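軽食の盆と並べ方についての検討
生活造形演習 後期課題報告書
提出日 2019-09-29
班員 Mudassar Khattak、Mohsin Ansari

1. 課題の概要

私たちの班は、校内の合同発表会の休憩時間に出す軽食について、盆の選び方と品物の並べ方を検討した。出すものはドーナツと缶飲料である。発表会は3004号室の前の廊下寄りのスペースで行われ、休憩は短い。昨年度の発表会では、菓子を大皿に積み、飲み物を別の机に立てておいたところ、大皿の前で人が止まり、飲み物の机まで列が延びた。アンケートにも「取りにくい」「どれを取ってよいか迷った」という記述があった。

今年度は大皿をやめ、盆に並べて出すことにした。課題として扱ったのは次の点である。

盆の大きさと色
ドーナツを何に載せて置くか
缶をどこに立てるか
机の上での盆どうしの位置

味や仕入れ先の比較は今回の範囲に入れていない。

2. 準備したもの

盆は、学科の備品棚にあったものを使った。角の丸い長方形の黒い盆と、縁が立ち上がった茶色の盆である。茶色の盆は表面につやがあり、照明が映り込む。黒い盆は茶色のものより落ち着いて見えるが、粉砂糖が落ちると目立つという欠点がある。このため、粉砂糖のドーナツは今回使わなかった。

ドーナツは輪の形のものに限った。はじめは四角い揚げ菓子も候補に入れていたが、形がそろわないと並べたときの間隔を決めにくく、途中で外した。中にクリームの入ったものも、指で押したときに出るので外した。

受け紙は白いもので、黒い筆記体の文字が印刷されている。班では白無地の紙ナプキンと比べた。ナプキンは平らなので、ドーナツを取るときに紙だけが盆に残りやすい。受け紙はドーナツを包む形になっていて、紙ごと持てる。値段はナプキンより高いが、手を拭くための紙を別に出す数が減ったので、全体の出費は思ったほど変わらなかった。

飲み物は缶にした。紙コップに注ぐ案はAnsariが出したもので、見た目はよかったが、注ぐ係を置かなければならず、こぼれたときの始末もあるので採らなかった。ペットボトルは背が高く、盆を運ぶときに倒れた。缶は背が低く、縁のある盆なら多少揺れても立っている。

机は3004号室にある薄い茶色の長机を使った。布を掛ける案もあったが、盆を引くと布がずれるため、何も掛けないことにした。

3. 予備検討(8月)

8月に、実物のドーナツを買う前に、厚紙の輪と空き缶を使って並べ方を試した。試した並べ方を順に記す。

(ア)中央集中
盆の真ん中にドーナツを寄せ、その周囲に缶を立てる。上から見るとまとまっているが、ドーナツを取るには缶の間に手を入れることになる。袖が缶に当たり、倒れることがあった。Khattakがわざと厚手の上着を着て試したところ、ほぼ毎回どこかの缶に触れた。

(イ)手前と奥
盆の手前にドーナツ、奥に缶を置く。ドーナツは取りやすい。缶を取るときに腕がドーナツの上を通るのが気になるという意見が、見ていた同級生から出た。衛生面の印象として無視できないと考えた。

(ウ)左右分け
盆の右側にドーナツを縦に並べ、残りの場所に缶を立てる。腕が交差しにくく、缶を倒すことも少なかった。右利きの人は先にドーナツへ手が行く。左利きの人には逆のほうがよいかもしれないが、向かい側から取れば左右が入れ替わるので、机の両側に人が立てるようにしておけばよいと考えた。

(エ)種類別
ある盆はドーナツだけ、別の盆は缶だけとする。補充はいちばん楽である。ただし缶だけの盆は重くなり、一人で運ぶには不安があった。また、飲み物だけ欲しい人と両方欲しい人が机の前で行き違った。

以上から、黒い盆は(ウ)を基本とし、茶色の盆は缶飲料のために使うという組み合わせにした。(ウ)と(エ)の折衷である。

4. 間隔の決め方

ドーナツどうしの間隔は、はじめ定規で決めようとした。しかし受け紙の開き具合が一枚ごとに違い、紙の端から測るか、ドーナツの端から測るかで話が食い違った。結局、隣の受け紙に触らずに親指と人差し指が入ることを基準にした。数値の基準にはならないが、並べる人がその場で確かめられる。

盆の縁との間隔も同じ考え方をとった。縁に寄せすぎると受け紙が縁に乗り上げて傾く。縁から離しすぎると缶の場所が狭くなる。

受け紙の文字の向きについては、そろえるべきだという意見とそのままでよいという意見に分かれた。Ansariは文字の向きをそろえたほうが店らしく見えると主張した。実際にそろえてみると、受け紙は一枚ごとに印刷の位置が違い、同じ向きにしても見える文字がばらばらになる。時間もかかるため、向きは決めないことにした。

缶の向きは、ラベルの名前が取る人の側に向くのがよい。ただ、机の両側から取る場合にはどちらかの人にしか見えない。これも厳密には決めず、同じ種類が一か所に固まっているときだけ前の一本を手前に向けることにした。

5. 聞き取り

並べ方を決める前に、同じ学科の18名に、厚紙の模型を見せて話を聞いた。質問は「どの盆から取りたいか」と「取りにくそうなところはどこか」の2点だけにした。

どの盆から取りたいかについては、多くの人が自分にいちばん近い盆を選んだ。盆の色で選んだ人は少なかった。色の好みを気にして時間をかけていた私たちには意外だった。

取りにくそうなところについては、次のような答えがあった。

「奥の盆は、手前の盆の上に腕を伸ばすことになる」
「缶が端にあると袖で落としそう」
「紙の中のドーナツがどれくらい大きいか、横からだとわからない」
「ゴミをどこに捨てるのかが見えない」

最後の意見はもっともで、机の脇にゴミ箱を置く位置も配置図に加えた。横から大きさがわからないという意見については、受け紙を少し外に開いておくことで対応した。

6. 机の上の配置

配置図は何度か描き直した。最初の図では盆を一列に長く並べていたが、机の端まで使うと補充のための置き場がなくなる。そこで黒い盆を手前と奥に重ならないように置き、茶色の盆をその左に置く形にした。奥の盆に手が届きにくいという聞き取りの指摘はこの時点で残るが、机の反対側からも取れるようにすれば、奥の盆がその人にとっての手前になる。

ドーナツは、手前と奥の盆を通して右側に縦一列になるように置く。盆ごとに列がずれると雑に見える。奥の盆から並べ、次に手前の盆を合わせるという順にすると、列がそろいやすかった。逆の順では、手前のドーナツの上に腕を出して奥を直すことになる。

缶は受け紙に載せず、盆にじかに立てる。紙を敷くと缶が傾くことがあった。黒い盆に濃い緑の缶を立てると離れたところからは目に入りにくい。茶色の盆に立てた缶のほうがよく見える。逆にドーナツの白い受け紙は黒い盆の上ではっきりする。このことからも、黒い盆にドーナツの列を置くのは適当だったと考える。

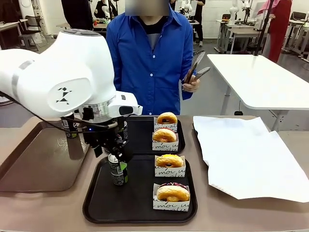 7. 片付けと補充

補充は、盆の上に直接足す方法と、盆ごと取り替える方法を比べた。盆ごと取り替えるほうが見た目は整うが、盆の数に余裕がいる。今回は備品の数が限られるため、直接足すことにした。足すときは列の空いた場所を埋め、残っているドーナツは動かさない。人が取ろうとしているときに動かすと手がぶつかるからである。

使い終わった盆は、先に紙を集め、湿らせた布巾で拭く。茶色の盆はつやがあるので拭き跡が残りやすく、乾いた布でもう一度拭く必要がある。黒い盆は油の跡が見えにくいぶん、斜めから光を当てて確かめる。

8. 分担

Khattak 予備検討の記録、聞き取り、本報告書の1から5
Ansari 備品と材料の手配、配置図、本報告書の6以降

並べ方の試行は両名で行った。

9. 残った点

左利きの人に対する配置は、向かい側から取ればよいという説明にとどまり、実際に左利きの人に試してもらうことができなかった。また、机の反対側に立てるのは廊下寄りのスペースに余裕がある場合に限られる。本番までに長机の位置を測り直し、壁から離せる距離を確かめる予定である。

受け紙は開封すると湿気で柔らかくなり、立ち上がりが保てなくなる。予備の袋は当日の朝まで開けないよう、配置図の余白に書き添えた。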